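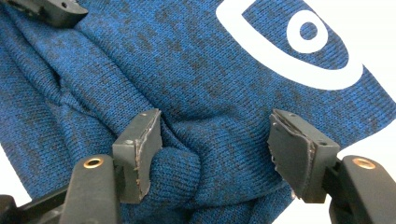

Folding and Storing Printed Knits

Knitwear with a print on it needs a little more care than plain knitwear. The yarn stretches and the print mostly does not, so the cloth around a logo takes the strain each time the garment is pulled, wrung or folded badly. These are the habits that have worked in our house.

Before washing

Turn the garment inside out. Close zippers on anything else going into the same load, or put the knit in a mesh bag. Check the cuffs and the hem for loose loops while you have it in your hands. A loop that sticks out can be drawn back through to the wrong side with a small crochet hook. Do not cut it.

Mottled blues and other heathered colors can go in with jeans and dark T-shirts. Wash a new one by itself the first time. I lost a pale dish towel to a navy sweater in February and have kept to this rule ever since.

Washing

Use cool water and the gentle cycle unless the care label says otherwise. A small amount of liquid detergent is enough. Skip the fabric softener, which can leave a film on a print and make it tacky.

If you wash by hand, let the garment soak for 22 minutes, then press the water through it. Lift it out with both hands underneath. A wet knit hung from the shoulders will grow an inch or more before you get it to the towel.

Drying

Lay the garment on a dry bath towel, roll the two together and lean on the roll. Unroll, move the garment to a second towel or a rack and pull it gently back to its shape. Smooth the print with the flat of your hand. Turn it over after a few hours – the underside always takes longer.

Keep it away from the radiator. Prints dry faster than the yarn behind them when there is heat on one side, and the cloth puckers along the edge.

Getting creases out

A sweater that has been left in a heap will have long slanting creases across the front. Most of them drop out overnight if the garment is laid flat. For the rest, hold a steam iron just above the cloth, give it a short burst and smooth it by hand. Never set the iron down on the print. Work from the inside, with a pressing cloth between the iron and the knit. An old cotton pillowcase will do.

Folding

1. Lay the garment face down on a table or a made bed.
2. Straighten the side seams so that the rows of stitches run up and down.
3. Fold one side in toward the middle and lay the sleeve straight down along it. Do the same on the other side.
4. Look at where the print sits before you go further. If the fold would run through it, move the fold an inch or two up or down.
5. Bring the hem up to the neck in one or two folds.
6. Turn it over and flatten it lightly.

Thick sweaters should be folded once only. Thin ones can be rolled if the drawer is shallow, with the print on the outside of the roll.

Storing

Stack no more than five to a pile, heaviest at the bottom. Put a sheet of plain tissue over each print so that it does not touch the next garment. Two prints pressed face to face through a hot summer can stick together. If that happens, put both in the refrigerator for an hour and then peel slowly.

Wash everything before it goes away for the season. Moths go for food stains and skin oils first. Cedar blocks help, and they need a light sanding each year to bring the smell back.

Zoi Deligiannis wrote in to say that she keeps her printed sweaters in a flat box under the bed, one layer deep. It takes up more room, but she has had no cracked prints that way.

Updated August 27, 2021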